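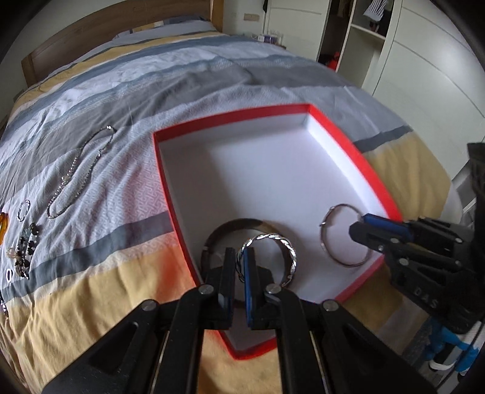
Guðlaug Thoroddsen wrote:

> We have 40 demonstrations of the jewellery task now and the policy
> still closes on thin air half the time when it goes for a bangle.
> Rings are fine. Is it worth recording more, or should we change
> how we hold the grippers? My people all pick bangles up in
> different places.

I would sort out the holding first. On Treloar we had 1663 episodes by February and the thin hoops were still the worst item, so more of the same may not get you far.

Three things made a difference for us:

Agree where to grasp. We settled on the side of the hoop opposite the clasp, and anyone who forgot did the episode again.

Slow down before closing. Most of our people moved the hand-held gripper at the speed they would move their own fingers, and the wrist view was a smear just when it mattered. Stop over the piece, then close.

Keep the second hand out of it unless it has a job. If one gripper is holding a ring over the box, the other can wait or deal with a bangle, but decide which before you record. We had a mix of both and the left arm used to dither.

I'd also record a batch with nothing but bangles, on a striped or patterned cover as well as a plain one. Ours took one person over 40 minutes, breaks included.

The Skakance loader drops the last few steps of an episode if you let go and stop recording at once - hold still for a moment after each release. Version 3 is meant to fix that but I haven't tried it.

If you can put a few of the failed runs somewhere I can reach, I'll look at them on Wednesday.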